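Home News Residents Services Archive Contact

Changes to the Shared Laundry Service at Lykkegaard House

November 22, 2021

The Residents' Services Office has completed its review of the shared laundry arrangements at Lykkegaard House, which opened in October following a number of written requests. The review considered the hours of the laundry room, the booking system, the condition of the machines, and the handling of clothing and bedding returned to residents' rooms. The new arrangements described in this item apply to all residents of the main building and the garden wing. Residents of the Brurville annex, which has its own laundry room, are not affected and should continue to follow the instructions posted there.

The laundry room will now open one hour earlier each morning and will close at the same time in the evening as before. The last wash of the day must be started early enough to finish before closing, and staff have been asked to lock the room promptly. Machines left running at closing time will be stopped by the evening attendant, and their contents will be placed on the folding table for collection the next morning. The office recognizes that this will be inconvenient to residents who work late shifts. Such residents may apply for a reserved early period by completing the short form available at the front desk.

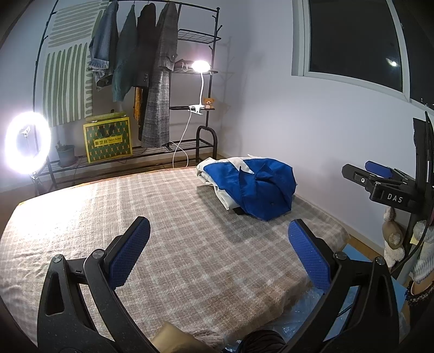 Bookings will continue to be made through the Ludix system, either at the screen outside the laundry room or from a resident's own telephone. Each household may hold 2 bookings at any one time. A booking that is not taken up within 14 minutes of its starting time will be released, and the machine will be offered to the next person on the waiting list. Under the previous rules there was no release period, and the office received more correspondence on this point than on any other. Large items are now subject to a separate rule. Anything of the size of a plaid blanket that covers most of a bed should be washed alone, in one of the large machines at the far end of the room, and should be booked as a bedding load. The standard machines do not rinse such items well, and several repairs this year were the result of overloading. Residents who are unsure whether an item belongs in this category may ask the attendant on duty.

The delivery of clean laundry to rooms will also change. This service, provided under contract by Clidard, is used mainly by residents who find the stairs difficult, although it is open to everyone in the main building. At present, clean items are brought up in a single bag, and the bag is left inside the door. A good deal of the correspondence received during the review concerned clothes that had become creased in the bag. Beginning with the next service period, residents who subscribe to delivery may choose between two methods of return. The first is the existing bag. The second is flat return, in which shirts, blouses, skirts and trousers are laid out on the bed or over a chair, as the resident prefers, while towels and underclothes remain in the bag.

Flat return requires the resident's written permission for a member of the delivery staff to enter the room. Permission may be withdrawn at any time, and it does not extend to opening drawers or wardrobes. Residents who would like their clothing hung up should leave hangers in plain view, together with a note. Delivery staff will not enter a room in which a resident is resting, and in that case the bag will be left at the door in the usual way.

The question of labels was raised repeatedly. Labels written in ordinary ink fade after a few washes, and unclaimed clothing continues to collect in the cupboard beside the folding table. The office has therefore purchased a supply of woven labels, which may be sewn or ironed in. Each resident is entitled to one sheet without charge, and further sheets may be bought at the front desk. Unclaimed items will be kept for the remainder of the service period and then given to the clothing exchange. Before that happens, a list will be posted on the notice board with a short description of each item. Jewelry, keys and other small objects found in the machines are kept separately in the office safe and may be claimed on any working morning.

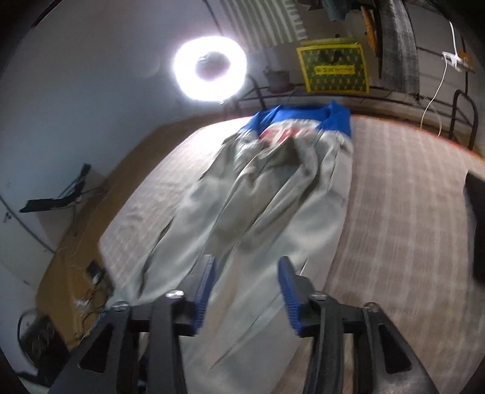
Elínborg Mogensen wrote to the office while the review was in progress to say that the matter of creased clothing had been raised before, and that she hoped flat return would be offered to everyone and not only to those who already subscribed to delivery. She added that many residents would gladly carry their own laundry upstairs if a second folding table were provided, as the present one is nearly always in use by mid-morning. The office agrees with the second suggestion. A table has been ordered and will be placed along the window wall, where the old drying racks now stand. With regard to the first, the contract does not at present allow for an unlimited number of flat returns, but the matter will be discussed when the contract is next renewed.

The drying racks themselves will be moved to the basement corridor, where the ventilation was improved during the summer. Residents are asked to remove their clothing from the racks within one day and to leave a clear path to the emergency exit. Wet bedding should not be hung over the stair rails or the balcony in the garden wing. Residents who do not have space to dry bedding in their rooms may use the large dryer, which is booked in the same way as the washing machines.

Charges for washing and drying remain unchanged. The charge for delivery will also remain as it is, and there will be no additional fee for flat return. Existing subscribers will find a selection form in their mailboxes. Those who do not return the form will continue to receive their laundry in the bag. Completed forms should be handed in at the front desk or placed in the box outside the Residents' Services Office, Room 4, ground floor.

Previous item Next item Back to Residents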